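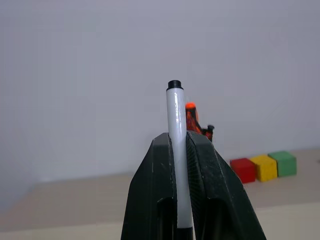

Prultgate Desk Items: data card

Version 2, updated in March
Maintained by the Mindedora data group

Contents

Prultgate covers small stationery handled on desks and worktables: markers, pens, erasers, tape and similar items. This release has 123 episodes in 25 folders. Each folder holds one table layout. Most layouts include at least one marker.

Labels

Labels are lowercase, with underscores for spaces. A marker is labeled by barrel color first, then cap color if the cap is in view. White barrels with black ends go under marker_white_black. Printing on the barrel is transcribed only where every letter can be read; otherwise the text field stays empty. Do not fill it in from a catalog.

Objects too blurred to name get the label unknown_item plus up to two colors.

Splits

Folders 01 to 20 are for training, the rest for testing. Layouts do not repeat across splits. Individual markers do.

Known issues

Glossy barrels show bright highlights that the Vendusus segmentation tool tends to cut into two objects. We fixed 40 masks by hand. Others remain in the Medina folders.

The tilt field is missing from folder 07.

Changes from version 1

Pencils moved to their own class. Cap state is now open, closed or not_visible. The old yes/no field has been removed.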